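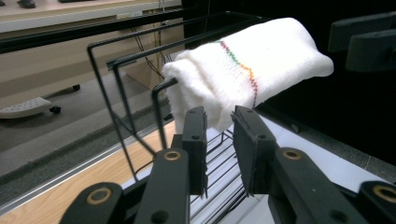 Zuter, Nov 1, 2019

I'd been in the little studio in Zuter for maybe a minute before I asked about the towel on the wire rack. I write about laundry and kitchens, so of course I did! It's white and fuzzy, with a skinny rainbow stripe that goes from purple to red, and I wanted one right away.

The woman who runs Bumonis, a housewares shop that started in 2000, laughed at me. "Everybody goes for the stripe," she said. "I have 2 drawers of plain ones and people still ask for that."

She's picky about folding, it has to be said. Her way is long and narrow, in thirds, then over the top wires where the air can get at it. "People fold a towel into a fat square and wonder why it smells by dinner," she told me. "Give it some length. Let it hang over something."

And the black rack? She likes the thin rods and the slatted bottom, and she's tried plenty of others - the Gristska catalog alone has 216 of them, and she claims to have read every page. "I wanted a rack I could put cups on and still throw a towel over the back," she said. "I don't need a spoon holder. I have a jar."

I asked if she worries about the ends getting bunched up. (Mine always do.) She shrugged. "A towel is for grabbing. If it's perfect, you haven't cooked."

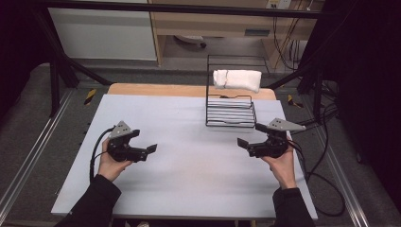
On keeping the table clear

We got onto tables next, and here she got really fired up. She keeps the rack way back in a corner and leaves the middle alone, a habit from a tiny apartment in Acuña where she lived for four years with one table for everything. "You ate there, you ironed there, you did your taxes there," she said. "So stuff went to the corner or it went on the floor."

The new towels are due in January, stripe included. I've already asked her to put two aside for me.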